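Henlow (novel series)

Henlow is a series of five science fiction novels by Nikola Bošković, set on a mining moon of the same name.
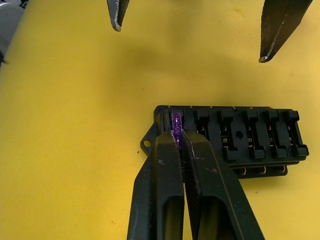
The books were published separately and later collected in a single volume, The Henlow Books, by Softić. They cover 1000 years of settlement, from the arrival of the first survey ship to the closing of the last pit. Each novel can be read on its own, though characters in the later books often refer back to earlier events, sometimes wrongly.

Setting

Henlow circles the gas giant Zokarel and is locked to it, so that one half of the moon always faces the planet. Most settlers live on the near side, where light reflected from Zokarel is strong enough to walk by. The far side is colder and is used mainly for mining. A day on Henlow lasts 30 hours. The settlers split it into work, rest and an unnamed period that becomes a source of dispute in the second novel, The Spare Hours.

The colony is run by 12 districts, each of which keeps its own calendar. Travel between them is by a slow cable railway known as the Josero. The line is named after the ship that was taken apart to build it, and its carriages still carry the old cabin numbers.

Plot

The first novel, Near Side, follows a surveyor who finds that the company's maps of the moon were drawn before anybody had landed there. The Spare Hours takes place two generations later, during a strike on the railway. The third and fourth books, Low Colour and The Assay Office, share a narrator and are usually treated as one story. The last, Pit Eleven, is told through letters, many of them unanswered.

Writing and reception

Bošković wrote the first two books while working as a railway clerk - an influence often noted in the long timetable passages. Critic Špela Trajkovski praised the series for its treatment of labour and distance but found the fourth book overlong. Readers have also pointed out that the number of pits changes between novels. Bošković left the differences in place when the collected edition was prepared, apart from one corrected date in Low Colour.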